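Call for Participants: Household Grip and Reach Survey, Second Round

Applications close Apr 29, 2020

Cisorura is recruiting adults for the second round of its household grip and reach survey. The survey records how people hold, lift and turn ordinary objects at home. The results go into a set of reference tables used by designers of handles, lids, drawer pulls and small appliances. The first round was completed under the direction of Hanne Lahtinen and covered kitchen tasks only. The second round adds laundry, cleaning and storage tasks.

Who may apply

Applicants must be 18 or older and live within the Toltelthorpe service area. Left-handed applicants and applicants over 65 were underrepresented in the first round and are encouraged to apply. A diagnosis of arthritis or reduced grip strength does not exclude anyone. Applicants who have had hand, wrist or shoulder surgery in the past year should wait for a later round.

What participation involves

Each participant completes 2 sessions of two hours each, with at least one week between them. The first session consists of hand measurements, a grip strength test and a questionnaire on daily habits. Hand length, palm width and thumb reach are measured on both sides. The second session consists of 8 timed tasks, each performed while standing and repeated with the other hand. Rest periods are scheduled between tasks and may be extended on request. 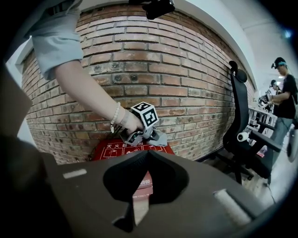

Short sleeves leave the forearm clear.

Participants should wear a short-sleeved top and closed, flat shoes. Rings, watches and bracelets are removed before measurement and kept in a locker. Hand cream should not be used on the day of a session, as it affects the friction readings. Parking is available behind the building. The entrance and both test rooms are on the ground floor.

Payment

Payment is made by bank transfer after the second session. Participants who withdraw after the first session receive half the amount. Travel costs are refunded against receipts.

Data

Records are stored under a participant number. Names and contact details are held separately by Marianna Gajewski and deleted when the round closes. The full reference set will contain over 3,000 individual measurements and will be released to Drusari as summary tables only. Participants may request a copy of their own results.

How to apply

Request the screening form from Demetrius Dvorak at the Cisorura front desk, in person or by phone. State your age, dominant hand and the weekdays on which you are available. Applicants who completed a form in March do not need to submit another.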